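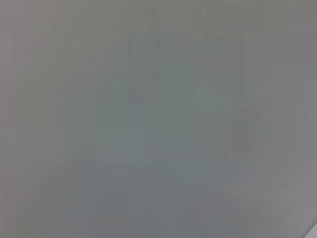 Wrist view first, hand-guiding after. Harish drove the teleop runs from the bench, I logged. When the gripper gets in close the wrist stream is no use for steering – all gray, blocky, a darker greenish patch up the middle and one bright white edge in the bottom right corner. You can't place the fingers off that. He went by the overhead view for the last bit of each approach and only checked the wrist one on the way back out.

15 July 2025

Teleop, leader arm:
- 4 demos kept, 2 thrown out (let go of the trigger too early both times, gripper opened mid move)
- lag felt worse than in May. Didnt measure it
- log stops at step 3,056 on the last one, need to ask Deepika if thats the buffer limit or me

Hand-guided:
- joints stiff at the elbow, gravity comp still set for the old Desmet fingers. Changed the payload, much better
- up to 3 tries before a clean path. Slow hands help – if you push fast it overshoots and then you've taught it the overshoot
- keep your own arm on the far side or it blocks the overhead view

Wrist bitrate is set low in the Kandlow config, left over from the network trouble. Raise it before recroding more. Also try starting each demo further back so the policy gets some useful wrist input before contact.

Deepika wants both sets in the Pudow folder, kept separate. Teleop set copied over, hand-guided still on the bench machine.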